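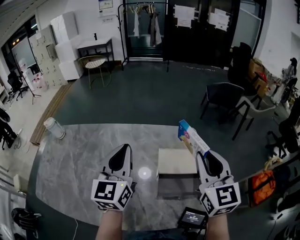 Small box held upright over the gray table

From: Akosua Fiadzo
To: screen-talk list
Date: 15 Apr 2025
Subject: Re: Quartey tribute night, what do we know?

Lamisi Osei wrote:

> Has everyone seen it? Ekua Essien is confirmed for the Quartey
> tribute night. It was on two of the fan pages this morning and
> the Prerell people have reposted it. She is going to sing the
> theme from the river picture AND present the reel. First stage
> appearance since she stopped acting! Tickets are 90 each and
> there are only 300 seats, so I would move fast. I am happy to
> collect names and do one group order if people send me the
> money by the end of the week.
>
> Also they are saying the lost second reel has been found and
> will be shown in full.
>
> Lamisi

Lamisi, I hate to be the one, but confirmed by whom?

I went and read both fan pages. The second one copied the first, down to the typo in the name of the theater. The first gives no source except "we can confirm." Prerell reposting it doesn't move me either. They repost anything with her face on it, and in March they had her cast in a TV drama that had already finished shooting without her.

What I would want before sending anybody money is a line from her, or from Adjoa Laryea, who has handled her bookings for as long as I have been on this list. Adjoa's own page still shows nothing for this spring. She is not shy about posting things. When Ekua cut the ribbon on a shoe store we got four posts and a countdown.

Then there's the singing. I have seen every picture she made and I don't think that is her voice on the river theme. The credits on my copy say "songs performed by the Pirnano Singers" and that is all they say. Maybe she is in there somewhere. But "she is going to sing the theme" is written by someone who assumes the person moving her lips is the person singing, and anyone close to the production would know to be careful about that.

On the second reel: this is the third time it has been found, by my count. The first time it was a trailer. The second time it was the same first reel with the leader cut off and a new title card, and some of us drove a long way to sit through it. I notice the announcement doesn't say who found it, where it was, or who did the transfer. If a real print turned up, the person who found it would be telling everyone at the bus stop.

The price bothers me more than any of this. 90 for one seat, at 300 seats, for a tribute that was supposed to be raising money for a headstone? Last year's was 15 at the door and you got a meat pie. Also, I have been in that hall. The plate by the door says 219. Either they are bringing in folding chairs or somebody is selling seats that don't exist. I called the box office and the young man who answered said he had the hall down as "held" that night, no name on it, no deposit that he could see. He may be new. I'm only passing on what he told me.

I should say that Dela Gbeho wrote to me off list and thinks I am being sour, and that the family asked for things to be kept quiet, which would explain why Adjoa has said nothing. That is possible. It doesn't fit very well with ticket sales already being open, but it is possible, and Dela has been right before when I was wrong (the Jistness biopic, yes, I remember, you can all stop bringing it up).

So, Lamisi, please hold off on the group order until one of us has something in writing. I've sent Adjoa a note asking three things – is Ekua appearing, is she singing, and where does the ticket money go. If she answers I will paste the whole reply in, even if it makes me look foolish. If somebody here has already paid, could you send me a copy of the receipt? I would like to see what name is on it.

And if it's all true I will buy my own ticket and Lamisi's meat pie.

Akosua

P.S. To whoever asked about the lobby cards last week: mine are not for sale, but I can copy the backs for you if you want the cast lists. The one for the river picture spells Quartey's name two different ways.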